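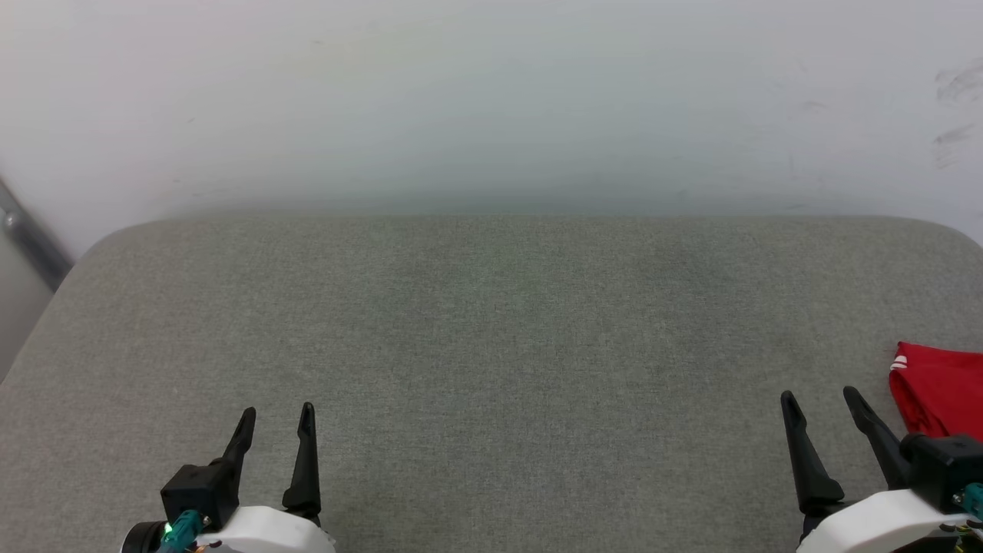 Why do some people at the ballpark write the whole time and hardly ever look at the scoreboard, a reader in the third grade wanted to know, and is it true that they write the letter K backwards on purpose?

It is true, and what a good thing to have noticed! Those people are keeping score. You might think the scoreboard does that already, and in a way it does, because it tells you how many runs each team has. But the scoreboard can't tell you tomorrow how the runs got there, or who caught the long fly ball that made everybody stand up. A scorecard can. It is a sort of diary of a baseball game, written in a code so short that a whole afternoon fits on two pieces of paper, one for each team.

The code looks hard when you first see it. It really isn't, and if you can draw a square and count to nine you already have most of what you need. So get a pencil (a pencil, please, with a good eraser, and we will come back to the eraser) and we'll go through it slowly.

Everybody gets a number

If you have been to a game, you know that players have numbers on their shirts. Forget those for a while. In scorekeeping, a number belongs to a place on the field, and whoever is playing in that place borrows the number for as long as they stay there. The numbers are the same in every ballpark:

1 – pitcher
2 – catcher
3 – first base
4 – second base
5 – third base
6 – shortstop
7 – left field
8 – center field
9 – right field

Most people trip over the shortstop. You would expect the numbers to walk neatly around the bases, first, second, shortstop, third, and they don't. The shortstop comes after third base and gets the 6. Just say it a few times while you brush your teeth and it will stick.

The outfield is easier. It goes from left to right as you look out from home plate, the same way you read a line in a book: 7, 8, 9.

The little squares

A scorecard is a big grid. Down the left side you write the names of the batters in the order they will come up. Across the top are the innings. So if you put your finger on a batter's name and slide it over to the third inning, you will land on one small square, and that square is where you write what happened when that batter came up in the third inning.

Many scorecards have a tiny diamond printed inside each square. The diamond is the bases, seen from up in the sky. The bottom corner is home plate, the right corner is first base, the top corner is second and the left corner is third. When a batter gets to first, you draw a line from the bottom corner to the right corner. If the runner moves along to second, you go back to that same square and draw the next line. When a runner makes it all the way home, the diamond is closed up, and most people color it in. I like this part best. You can look at a card from across the kitchen and see the dark diamonds, and you know right away which inning was the exciting one.

Writing down an out

Now for the part that looks like secret writing. Suppose the batter hits the ball along the ground to the shortstop. The shortstop picks it up and throws it to first base, and the batter is out. Who touched the ball? First the shortstop, who is 6, and then the first baseman, who is 3. So you write:

6-3

That is all! Anyone who knows the code, in any town, can read those two numbers and see the play in their mind.

Suppose instead that the batter hits the ball high in the air and the center fielder catches it. One player did the whole job, so there is only one number, and we put an F in front to say that it was a fly ball:

F8

If it was a hard, straight hit that never went very high, lots of people write L for line drive, so a line drive caught by the third baseman would be L5. Some people use P for a pop-up, which is a ball that goes up much farther than it goes out. Others put F for that too. You will find that scorekeepers have their own habits, rather like the way people have their own handwriting, and nobody minds as long as you can read your own card afterward.

Each time there is an out, write a small 1, 2 or 3 in the corner of the square and draw a circle around it, so you can see which out it was. After the third out the other team bats, and you turn to the other page.

The double play is the one to hope for if you like long codes. A ground ball goes to the shortstop, who throws to second base to get one runner, and then the second baseman throws to first to get the batter. Say the numbers in order – shortstop, second, first – and you have 6-4-3. It has a nice sound. People who love baseball sometimes say it out loud the way you might say the name of a song.

The backwards K

So what about that K? It stands for a strikeout. You would think it ought to be S, and so would I, but S is already used for other things, such as a sacrifice, when a batter makes an out in a way that helps a runner move up. K is the last letter of "struck," as in "struck out," and it has been used for a very, very long time.

A regular K means the batter swung at the last strike and missed. A backwards K means that the batter stood still and watched it go by, and the umpire called it strike three. People call that being caught looking. When you are drawing a backwards K for the first time your hand will not want to do it. Make the tall line first and put the arms on the left, and you'll be fine.
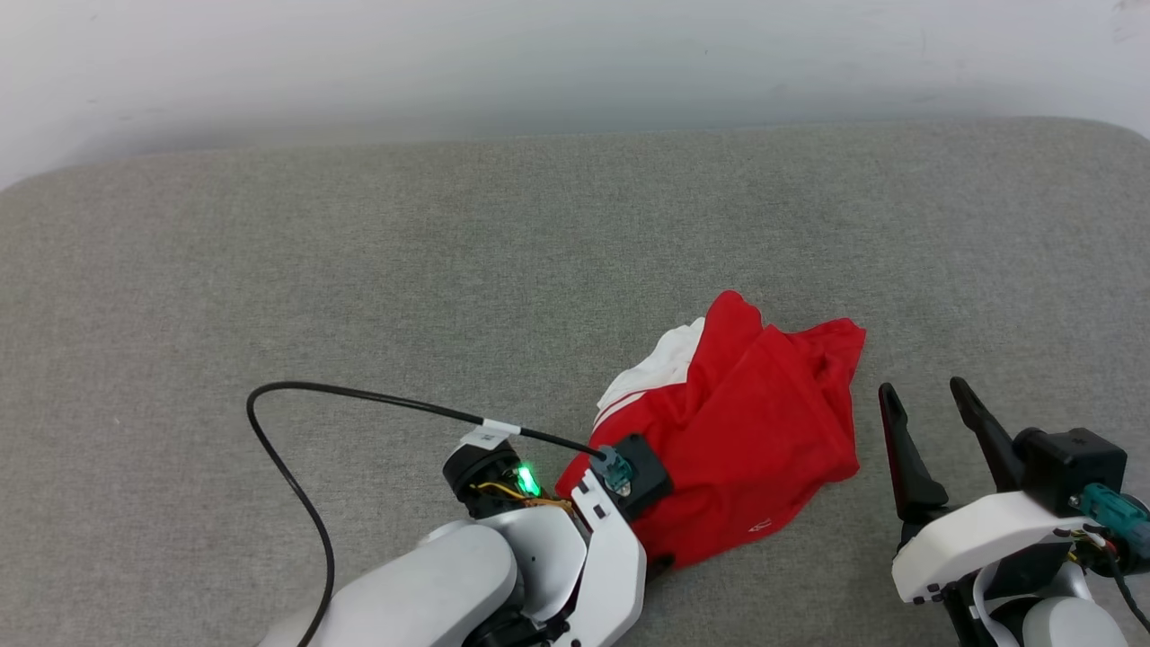
A crumpled red garment on a gray surface.

Getting on base

Of course, batters don't always make outs (it would be a dull game if they did), so you need some ways of writing down the good news.

1B is a single, which means the batter reached first base on a hit. 2B is a double, 3B is a triple, and HR is a home run. Write it small beside the diamond and then draw the lines for the bases.

BB means a walk. The letters are short for "base on balls," an old name for a walk that hardly anyone says out loud now.

HBP means hit by pitch. The batter gets to go to first base for that, and I think most of them would have liked a walk better.

E means an error, and it always has a number after it. If the shortstop should have fielded the ball and dropped it, and the batter got to first because of that, you write E6. Deciding what is an error and what is a hit can be tricky. At professional games there is a person called the official scorer whose job it is to decide. At home or in the stands you are your own official scorer, so make up your mind as fairly as you can and move along to the next batter, who is probably already swinging.

Let's try half an inning

Imagine that we are at Gornerside Park, with 884 people in the seats on a warm evening in June, and Cevano is at bat against Lerkutar. Have your pencil ready.

The first batter hits a ground ball to the second baseman, who throws to first. Did you write 4-3? Put a circled 1 in the corner.

The second batter takes ball after ball and walks. Write BB, and draw a line from home to first.

The third batter hits a double into left field, and the runner comes all the way around from first! You have two things to do now. In the third batter's square, write 2B and draw the lines from home to first and from first to second. Then go back up to the second batter's square, draw the rest of the lines around to home, and color in the diamond. That's a run for Cevano.

The fourth batter watches strike three go by. Backwards K, with a circled 2.

The fifth batter hits a high fly to right field, and it is caught. F9, circled 3, and the half inning is over. There is still a runner on second base, and she is what we call left on base, so her lines stop at the top of the diamond and stay there.

Did you get it all? If you missed one, don't worry a bit. Everybody misses plays. You look down to find your place, or somebody goes past with popcorn, and when you look up there is a runner on third and you have no idea how. Some scorekeepers write WW in the square, for "wasn't watching," and I think that is a very good sort of mark to have.

What the card is good for afterward

When the game is done you can use your card to work out all kinds of things. One of the best known is the batting average, which tells you how often a batter gets a hit. You take the number of hits and divide it by the number of at-bats. (Walks and being hit by a pitch don't count as at-bats, so leave those out.) Two hits in 8 at-bats comes out as .250, and people say that as "two fifty." A batter who gets a hit every single time has an average of 1.000. You read that one as if it were 1,000, and it is where we get the saying "batting a thousand," which your grandparents may use for someone who has had a very good day.

You can also just keep the cards. Put them in a shoebox or a folder, with the names of the two teams at the top and a word or two about the weather. My oldest one has mustard on it and the third inning is nearly impossible to read, and I would not trade it for anything.

About that eraser: a call can be changed by the umpires after you have written it down, and sometimes you will simply put a play in the wrong square. So rub it out and fix it. Then start with a short game if you can, maybe one at your school or a park near you, and keep score for only one team until your hand gets used to it.

Words to know

Inning: one turn at bat for each team.
At-bat: a batter's turn that counts toward the batting average.
Double play: two outs made on one play.
Left on base: what we say about a runner who is still on a base when the third out is made.
Official scorer: the person who decides whether a play is a hit or an error.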